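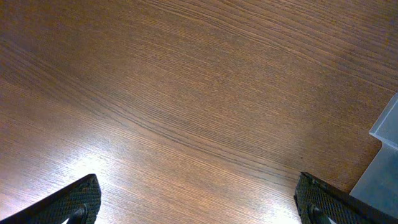

2. Drying and Warping of Tabletop Boards

2.1 Purpose

Our group wanted to find out how much a board changes shape when it is stored in a damp room before it is made into a table. The boards came from the Somik sawmill outside Gulau, which sells mostly to small furniture shops.

2.2 Method

We cut 15 test strips across the grain and 15 along it. Each strip was weighed, measured with a caliper, and left in a closed cabinet with a tray of water for 90 hours. We then measured width, thickness, and cup. The weighing was done on the school's balance, which reads to 1,000 grams. The first set of strips was cut in August and had to be thrown out after the saw blade left burn marks on the ends.

2.3 Results

The strips cut across the grain swelled clearly. The ones cut along the grain hardly changed in length. The heaviest strip weighed 871 grams at the end of the test. Strips with the growth rings close to flat cupped the most, and two of them could no longer be clamped straight.

2.4 Sources of error

The cabinet door did not seal well at the bottom. We also did not know how long the boards had been stored at the mill. Strips near the tray may have taken up more water than those on the top shelf, and we did not rotate them.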